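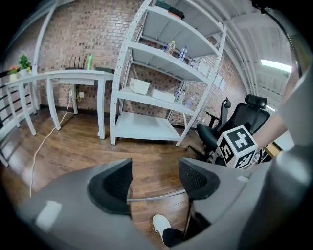 Skunalstead open day, quick notes before I forget it all. Got there at 10, queue already past the bike racks. Old mill, five floors, no lift. Tickets were 14 quid which felt steep till I saw the tea was included.

Best bit - the weaving loft. Gun-woo Yoo took our group round, talks fast, knows every loom by its nickname. 1,658 threads across on the big one, all tied by hand after a break. Took them 16 days last February. My knees hurt just hearing it.

Dye room shut, shame. Shop had Uvik blankets, lovely but 200 each so no. Bought a scarf end insted.

Lunch was soup, fine, bit salty. Go early, wear flat shoes, and do the loft first becuase it gets packed after two.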